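Sunday, writing this on the train before I forget it all.

So the open day at Evska. Got there late (wrong bus), missed the welcome talk, walked straight into the demo hour. Nayara Moura was doing the rounds and waved me in anyway. Nice of her.

Expected a robot arm behind glass and a guy with a clicker. Nope. One big bright room, balcony over half of it, people all over teh floor with gear. The idea is that people do chores with a gripper in their hand, the gripper records it, and a robot learns from that later. Nayara said they have 1547 recordings so far and threw out 26 last week for bad tracking.

I got to hold one. Lighter than I thought. You squeeze, jaws close, that's pretty much it. My job was the red cloth on the table. Harder than it sounds!! You want to use your fingers so bad.

Around me it was busy. Someone in a VR headset with a device in each hand, a bunch of people down on the floor by a pile of black equipment, someone else with a pack on their back and a cable.

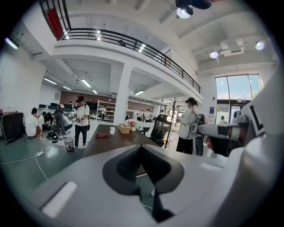 ## Stuff I asked

- How long to get good at it? Innes Cairns says 18 tries, then your wrist gets it. I did four.
- Does it work in a messy kitchen? "Sometimes."
- Can I come back? Yes, next one is in December, sign up thru the Fletberg page.

Forgot to ask about battery life. Will email.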